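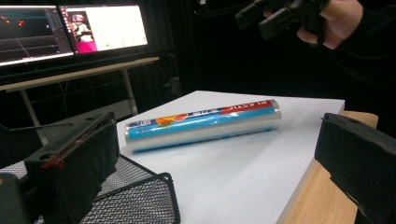

Storing Food Safely in the Shared Kitchen

Residents and staff of Tindall House are asked to follow the steps set out on this page whenever food is kept in the ground floor kitchen. The guidance applies to all refrigerators, the chest freezer and the dry goods cupboards.

Before you begin

Wash your hands and wipe down the worktop with the cleaning spray kept under the sink. Check that the refrigerator thermometer reads 5°C or below. If it reads higher, do not add any food and inform Maureen Birkett at the main office.

Storing leftovers

1. Allow cooked food to cool, and place it in the refrigerator within 2 hours of cooking. Large portions should be divided into shallow dishes so that they cool more quickly.

2. Cover every dish. A lidded container is preferred. Where cling film is used, pull it tight across the rim and press the edges down on all sides.

3. Write your name, room number and the day of storage on a label. Labels and a pen are in the top drawer to the left of the cooker.

4. Place the dish on the shelf allotted to your corridor. Cooked food must be kept above raw food at all times.

5. Eat or remove leftovers within two days.

Raw meat and fish

Raw meat, poultry and fish must be kept on the bottom shelf in a sealed container. Thaw frozen items in the refrigerator overnight, standing in a dish deep enough to hold any liquid.

Reheating

Remove cling film before placing food in the oven. For the microwave, follow the advice printed on the packaging of the film, or use one of the vented covers provided. Stir the food halfway through and make sure it is steaming hot throughout. Food should be reheated once only.

Weekly clearance

The refrigerators are emptied of unlabelled and out-of-date food every Tuesday at 10 a.m. Items removed cannot be returned. Residents who will be away should speak to Neville Hartley beforehand.

Questions about this guidance may be left in the office letterbox or raised by telephone on extension 77.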